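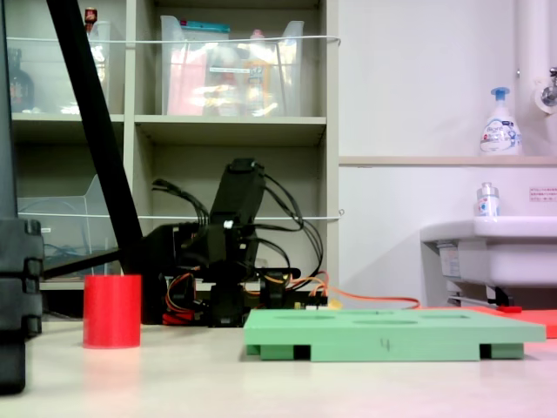
Kallis Shared Studio – Frequently Asked Questions

Last updated 29/07/2019

How do I join?
Fill out the form at the front desk or email us. You need a photo ID and one emergency contact. Membership starts the day you pay, not the first of the month.

Can I come look around first?
Sure. Drop in any afternoon, ask for Njoroge. If he's on a kiln load you may have to wait a bit.

What does membership cover?
Wheel time, a shelf, glaze from the studio buckets, use of the slab roller. Clay and firing are extra. So are classes.

How many shelves do I get?
One. You can rent a second if there's one free, ask at the desk. Put your name on it. Unnamed work gets moved to the give-away bin at the end of the month, and no, we can't always get it back.

Can I bring my own clay?
Only if you tell us what it is first. We fire mid-range and low-fire on seperate days and a wrong body in the wrong load wrecks the shelves and everyone else's pots. Bring the bag with the label still on. No label, no firing.

Can I bring my own glaze?
Same deal. Test tile first please. Leave it on the Zurel rack (the tall one by the kiln room door) with a note.

When do you fire?
When the kiln is full. Usually that means a wait, sometimes a long one. October is always the worst, everybody making holiday presents at once. If you have a deadline, tell Njoroge early – not the night before.

How is firing priced?
By size. Measure the longest side, write it on the slip, drop the slip in the box. Anything over 20 inches won't fit, sorry. Yes, even tilted.

My pot cracked / exploded / stuck to the shelf. Refund?
No refunds on fired work. If glaze ran onto a kiln shelf there's a grinding fee. Keep the bottom clean and leave a gap above the foot.

Can I bring a guest?
Members get 2 guest visits a month. Guest signs the waiver, you stay with them the whole time. Guests can't use the slab roller.

What about kids?
Kids over ten, with an adult, hand building only. Mahrous runs a kids' session during school breaks, sign-up sheet is at the desk.

Where do I wash up?
Rinse in the bucket first, then the sink. Clay down the drain is our biggest plumbing bill by far. Wipe down your table with a wet sponge, never sweep dry clay. Dust is bad for your lungs.

Can I freeze my membership?
Yes, up to 3 months in a year. Email before your next payment goes out. We can't back-date it. Your shelf does have to be emptied while you're froze.

Do you sell gift cards?
Yes, at the desk. Good for classes, clay or firing, not for membership dues.

Is there parking?
Street only. Don't use the Clundudix lot next door, they tow.

I have a question that isn't on here.
Email, or leave a note in the slip box. We check it most days.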